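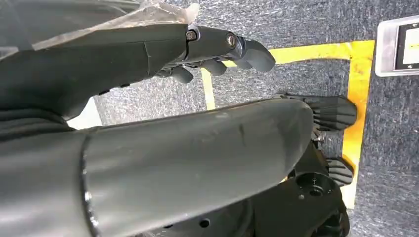
Wiesława Brzozowska wants the spare hands priced before anybody signs for a second robot, and she told the Condden budget meeting so in about as many words. You buy the arms once, she said, and you buy the fingers over and over, and last year's plan had one line for both.

That line is now gone. Condden today put out its equipment plan for the coming year, covering the two-armed robots at its Ankrah site plus the hands, covers, tape, mounts and service hours that go with them. Total for hands and hand parts: 126 units of stock, counted down to the finger sets. First orders go out in November.

Short version for editors on deadline:

Condden will lease 3 more two-armed robots, not buy them. Lease runs through Plilta, which also holds the service contract. Hands are bought outright and stay with Condden when a lease ends. Training hours for operators are budgeted at 1,442, paid at the normal shift rate.

"We got the first budget wrong," said Kekeli Quartey, head of purchasing. "We had a nice number for the robots and then a very small number called accessories. Accessories was the whole year. Finger pads, fasteners, wrist joints, shipping on wrist joints. I was moving money every few weeks."

Under the new plan each robot has its own parts account. Wear parts sit on the shelf at Ankrah and get reordered when the shelf drops to 2 sets per hand type. Wrist joints are handled separate, as the lead time is longer and they cost a good deal more. Shells and covers with cosmetic wear only (scuffs, scratches) stay in service and are not charged to the account.

Mixed hands

Condden is going to keep running more than one kind of hand. Plilta had offered a lower lease rate if the site moved to a single model. Purchasing looked at it hard and said no, at least for this year.

"One hand for everything would make my spreadsheet shorter," Quartey said. "But the floor team has work the slimmer fingers are good at and work they aren't. I'd want to see a full year of the new accounts before I give that up for a discount."

Obed Amoah, who runs the floor at Ankrah, asked for the extra fastener kits to be in the first order and got them. He did not get the second workbench. That request is moved to next year's round, along with the new carpet tiles.

Floor space

Work areas are planned on the same sheet as the machines this time. Every new station gets a taped zone on the floor, a display, and reach room on all sides, and the space is charged to the project using it. Teams asking for a robot after November will need to show where it goes. Forms without a floor sketch will be sent back.

Yellow tape is a stock item from now on, order it with the pads. Please don't buy it on personal cards.

Lillell

The smaller site at Lillell gets no new robots in this plan. It gets a parts cabinet, and acess to the shared service hours, and a review in spring. Amerley Asamoah, site lead there, said she would sooner wait a year than take a machine with no budget behind it.

"We've read the Ankrah invoices," Asamoah said. "I'd like the cabinet first, thanks."

What it does not cover

Software seats are in a seperate plan, out later. So is insurance. Prices agreed with Plilta are not being released. Condden has no plan to resell hands retired from service, they'll be stripped for usable fasteners and segments and the rest recycled.

Suppliers wanting to quote on finger pads, protective wrap or fastener kits for the November order should write to the purchasing desk, attention Kekeli Quartey. Quotes should list lead time per item and minimum order. Bundled prices won't be read.

About Condden

Condden builds and tests handling stations for small parts makers. Main site at Ankrah, second site at Lillell.

Press contact: Mohammed-Awal Abubakari, Condden press desk. Mornings are best. Interviews with purchasing by arrangement, site visits to Ankrah on request, closed shoes required.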